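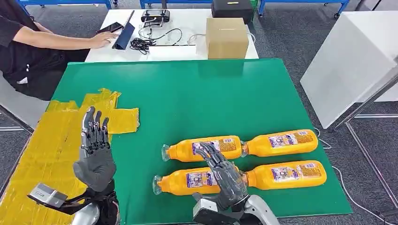 Four bottles of the orange stuff, lying down on the green board.

I have been storing bottles upright my whole life and I was not looking for a new way to do it. But September came, the pantry shelf was full again, and my sister-in-law Corina sent me a long message about laying everything on its side. She got it from a storage newsletter called Palier, which as far as I can tell exists to sell people baskets.

The claim is that you fit more bottles in the same space and can see all of them. I'm doubtful about the first part. A bottle takes up the room it takes up. If your shelf is tall and you can stack them like firewood, fine, you win. My shelf has 11 inches of clearance, and the one above it is screwed into the wall by whoever lived in this apartment before me, so it's staying.

Two rows of two, all the caps pointing the same way, is the arrangement Corina swears by. I'll admit it looks neat. The bottles narrow at the neck, so when you put two of them end to end, the neck of one tucks up against the base of the other and you lose less space than you'd think. Less than I thought, anyway. I had expected a big silly gap there.

What I don't love is the labels. They wrap right around the middle, and they're covered in tiny print, so whichever way the bottle rolls you get a different piece of it. Standing up, I can turn the front to face me once and be done. Lying down, it's whatever you get. The newsletter says to "orient for readability," and I would like to see the person who does that on a weeknight with the pasta boiling over.

Then there's the leaking question. Corina says a sealed cap is a sealed cap. I say she has never cleaned syrup out of a drawer. Unopened bottles, all right, I'll go along with it. Once a bottle has been opened it goes upright in the fridge door at my house, and I'm not taking suggestions.

The ridges on the sides do help a bit with grip. Smooth bottles would worry me more. I've also been told to buy a liner for the shelf, a ribbed one from Skerance that costs $40, and for that money I could buy a lot more juice. A folded dish towel will do the same job until somebody proves otherwise.

So I've given the sideways method one shelf, the low one, for unopened bottles only. Vinegar and oil are staying on their feet. Corina wants a report at the end of the month and has already asked twice whether I've tried it with the canned tomatoes. I haven't. Cans stack perfectly well the way they are, and I told her so.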